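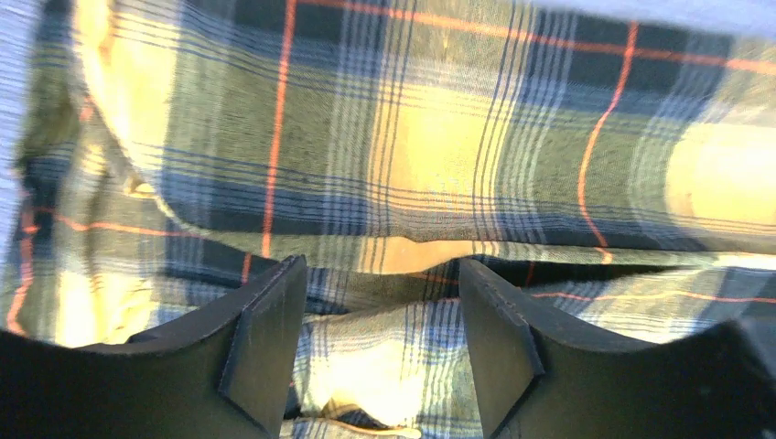 Fin mai, tard le soir

Bon, je m'étais promis de tenir ce journal tous les soirs et ça fait un trou de presque trois semaines, mais passons. Je reprends avec mon grand sujet du moment, le magnésium et les tisanes, parce que si je n'écris pas ce que je prends et quand, je raconte n'importe quoi ensuite (la dernière fois, à la pharmacie, j'étais incapable de dire si j'avais commencé avant ou après Pâques...).

Donc : 12 nuits que je prends le magnésium Madex, le soir, avec un grand verre d'eau. La vendeuse m'avait conseillé le midi, j'ai essayé le midi, j'oubliais une fois sur deux. Le soir je le pose à côté de la brosse à dents et ça marche. Les crampes dans le mollet gauche, je n'en ai eu qu'une, et encore, une petite, après avoir fait tout l'aller-retour jusqu'au marché à pied avec des chaussures ridicules. Est-ce que c'est le magnésium ? Aucune idée. Il a fait moins chaud aussi, et j'ai bu davantage. Je note quand même, on verra en juin.

Par contre, le ventre, parlons-en. Les trois premiers jours, catastrophe ! J'avais lu l'étiquette de travers et je prenais les deux gélules d'un coup. J'ai demandé à la pharmacienne, qui m'a dit de redescendre à une seule et de la prendre en mangeant, et elle m'a surtout demandé si je prenais autre chose à côté. Eh bien oui, mes comprimés pour la thyroïde, le matin à jeun, et elle m'a bien dit de laisser plusieurs heures entre les deux. Heureusement que j'avais abandonné l'idée du midi, en fin de compte. Je me l'écris en gros ici : THYROÏDE LE MATIN, MAGNÉSIUM LE SOIR, et on n'y touche plus.

Côté tisanes, j'ai reçu ma commande de chez Pronham. J'avais pris le sachet de 200 grammes de tilleul en vrac, en me disant que c'était raisonnable. C'est énorme, le tilleul, ça ne pèse rien ! J'en ai rempli tous mes bocaux, plus la boîte à biscuits, plus un vieux pot à confiture qui sent encore un peu la mirabelle (ce n'est pas désagréable du tout, d'ailleurs). J'en mets une bonne pincée, je laisse infuser 5 minutes, pas plus, sinon je trouve que ça prend un goût de foin. Ma sœur le laisse un quart d'heure et prétend que c'est bien meilleur. Chacun son foin.

Ah, et la mélisse Thongdee, grosse déception. Très joli paquet, odeur de citron formidable à l'ouverture, et dans la tasse, de l'eau tiède vaguement verte. Je vais la finir mélangée au tilleul. Je garde la camomille pour les soirs où j'ai mangé trop lourd, ça me cale l'estomac, enfin j'en ai l'impression, et à cette heure-là l'impression me suffit.

L'huile de lavande, j'arrête. Deux gouttes sur l'oreiller, tout le monde me le vantait, et moi je me réveillais à trois heures avec mal au crâne. J'ai lavé la taie deux fois et elle sent toujours ! Le flacon venait de chez Drumico, je l'ai donné à ma belle-mère qui en met dans son armoire et qui est ravie.

Pour le sommeil proprement dit, bilan mitigé. Je m'endors plus vite, ça c'est certain, je ne vois plus passer la fin de mes épisodes. Mais je me réveille toujours vers cinq heures, avec le merle d'en face qui s'en donne à cœur joie, et après je rumine : la voiture, la facture de la chaudière, la robe pour le baptême que je n'ai toujours pas achetée. J'ai essayé de respirer lentement en comptant, je me perds dans les chiffres et ça m'énerve. Ce matin j'ai lâché l'affaire, je me suis levée et j'ai fait une soupe. À cinq heures et demie ! Elle était très bonne.

Il y a aussi le café. J'en suis à deux par jour, contre quatre cet hiver, et le dernier avant quatorze heures. Là, franchement, je sens une différence, et ça ne coûte rien, contrairement au reste (je n'ose pas additionner les reçus).

Prise de sang la semaine prochaine, à jeun, ne pas oublier l'ordonnance qui est dans la poche du manteau gris. J'ai marché 800 mètres de plus que d'habitude ce soir en faisant le tour par le canal, il faisait doux et ça sentait le sureau partout. J'ai failli en cueillir pour faire du sirop, mais je n'avais pas de sac. Demain, peut-être, s'il ne pleut pas.

Tisane bue, gélule prise, j'éteins.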